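Teaching the arm by hand, and what my wrists learned from it

Etelka Halász
Wednesday, August 11, 2021
6 min read

We use cookies to remember your preferences and to count visits. By continuing to read you accept this.

I promised in my last post to write how the training with the robot is going, and two readers have reminded me of the promise, so I must keep it now. For those who are new: I work at Brostow, in a small group of people who try to make an arm pick mixed objects out of a metal bin. My part is to show it how. I am not a programmer. I was hired because I worked nine years in a packing hall and my hands know how to take hold of things.

There are two ways to show the task. In the first one you take hold of the arm itself and lead it. The motors carry the weight and you only push, a little like when you help a very heavy person to dance. In the second one you stay at the desk and move a controller, and the arm follows you. Everybody told me the second one would be harder. For me it was the opposite, at least in the beginning. When I lead the arm by hand, I stand too close, and my own shoulder is between my eyes and the object. I know where the gripping end is, but I cannot see it. At the desk I see less of the depth but I am not in my own way.

What I like in the leading by hand is that you feel the contact. If you come down on a flat thing and press too much, you notice it in your fingers through the arm, late and weak, but you notice. At the desk there is nothing. I pressed a lid against the floor of the bin one morning for quite a long time, waiting for something to happen, and my colleague had to come and lift me up.

The cables are a subject of their own. All the air and the signals go along the outside of the arm, tied together, and near the end there has to be a loop with enough length so the wrist can turn. When you lead by hand you learn to respect this loop. I have a habit of turning the wrist always to the left, as I would turn my own, and after three or four picks the loop is tight and the arm does not want to go farther. Then I must unwind it and begin again. Now I think about the return before I think about the pick. I am told this also makes better recordings, as the movement does not go to strange places.

We record in sets of 30 picks. After each set I have tea or walk to the loading door, because otherwise I become lazy and make all the picks the same. This is the biggest mistake a demonstrator can make, I believe. If I always take the easy object first, from the same side, the robot learns my taste and does not learn the job. So I put the things back in another order every time, some leaning on the wall, some under others. Clear plastic is the worst. It shines in one place and disappears in another, and when it is crumpled I myself am not sure where is the edge. Small things under large things are the second worst. In September we want to begin with bags, and I am already a bit afraid of the bags.

My total until last Friday is 141 good sets. A set is good when I did not touch the wall of the bin, did not drop anything on the way, and did not stop in the middle to think. The last rule is the most difficult one for me. I am a person who thinks in the middle. The software from Kotent, which we use to cut the recordings, marks every pause with a yellow line, and my early sets look like a field of rapeseed. I asked if the pauses can be simply removed. They can, but then the arm makes a jump where I was only scratching my nose, so we throw the pick away and make a new one.

A few of you asked about safety. When I lead the arm, it is limited to a slow speed and I have the pendant near me, with the stop. I have used the stop twice, both times because I was startled by a noise from the corridor and not because of the arm. I wear my hair tied, no bracelet, no scarf. In winter this was a cold rule.

Somebody also asked whether I am sad to teach a machine the work I did before. I have thought about it on the bus more than once. In the packing hall my wrists were finished by four o'clock every day, and I would not wish it to my niece. But I have former colleagues there who read this blog, and I don't want to give them a cheerful answer that costs me nothing. I will write about it separately, when I have found the proper words.

Next week I will try the new handle on the desk controller, the grey one with the softer spring. The old one leaves a mark on my thumb, and I hold it too hard when the object is near the wall.

Get new posts by e-mail. You can unsubscribe at any time.

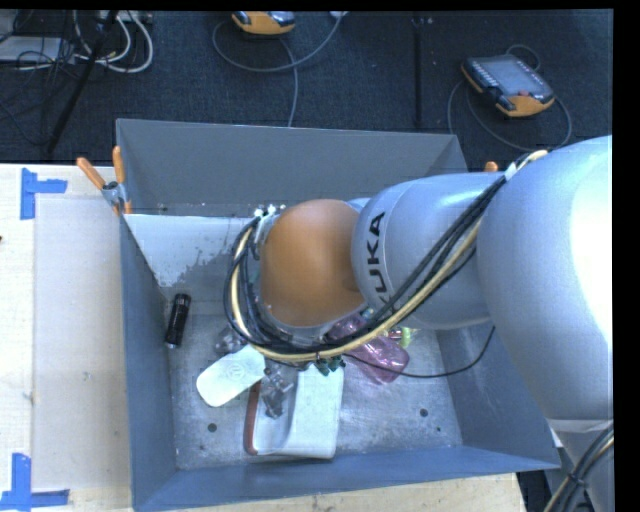
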